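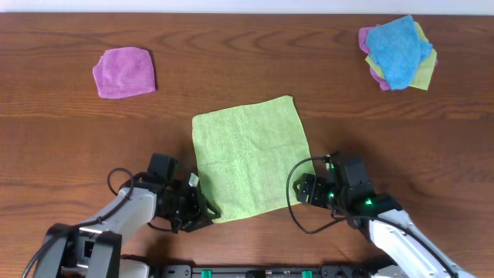 Chapitre 6
Règles de conduite d'un poste à deux bras

6.1 Objet du chapitre

Les chapitres précédents ont traité du choix du matériel et de son implantation. On suppose maintenant que le poste existe, qu'il est raccordé et que l'analyse des risques a été signée. Reste à fixer les règles selon lesquelles on y travaille tous les jours : qui prépare la table, qui autorise le départ d'un cycle, ce qu'on note et ce qu'on refuse.

Le pliage de linge servira de fil conducteur. La tâche est lente, les efforts sont faibles, et l'on pourrait croire que les règles y sont superflues. Or les deux pinces y tiennent souvent le même objet, un tissu vert clair pris par ses deux coins inférieurs par exemple, et un écart de l'une se transmet aussitôt à l'autre. Un tissu ne casse pas comme une pièce rigide — il se tend, glisse ou s'enroule, et le défaut n'apparaît parfois que plusieurs cycles plus tard.

6.2 Vocabulaire

Zone de travail : partie du plateau que les deux pinces peuvent atteindre ensemble.

Zone d'attente : partie du plateau où l'on pose les pièces à traiter. Un tas y est admis, à condition qu'il n'empiète pas sur la zone de travail.

Zone de dépose : partie du plateau réservée aux pièces pliées. On la sépare des deux autres par une bande de plateau nu.

Prise partagée : situation dans laquelle une même pièce est tenue par les deux pinces. Toute prise partagée est soumise aux règles de la section 6.4.

Mou de câble : longueur de câble laissée libre entre deux points de fixation. Il en faut assez pour que le poignet tourne. Une boucle trop ample passe au-dessus de la pièce et peut l'accrocher lors d'un retrait.

6.3 Contrôles avant mise en marche

Le contrôle se fait bras immobiles, par la personne qui conduira le poste. Il porte sur le plateau, les doigts des pinces, les câbles et l'arrêt d'urgence. Les câbles se vérifient dans les deux positions extrêmes du poignet, et une boucle qui traverse la zone de travail est consignée au registre même si elle n'a encore rien accroché.

Dans l'atelier de Graredau, dont la procédure est reproduite en annexe, Mereana Mudgway et Corey Henare ont fixé la périodicité du contrôle complet à 100 cycles. Entre deux contrôles complets, un examen visuel suffit à chaque changement de lot. La première version du document, rédigée en mars, prévoyait 30 cycles ; les relevés montraient que les opérateurs cochaient alors les cases sans regarder. L'allongement de l'intervalle s'est accompagné d'une fiche plus courte.

6.4 Règles de la prise partagée

a) Les deux pinces sont fermées avant tout déplacement de la pièce.
b) La perte d'une prise arrête les deux bras, y compris celui qui tient encore.
c) La reprise est manuelle. Elle n'a lieu qu'après remise à plat de la pièce.
d) Personne n'avance la main au-dessus du plateau tant que le poste est sous énergie, même pour redresser un coin.

La règle d) est la plus souvent enfreinte. On y revient en 6.6 à partir d'un incident survenu chez Dotia.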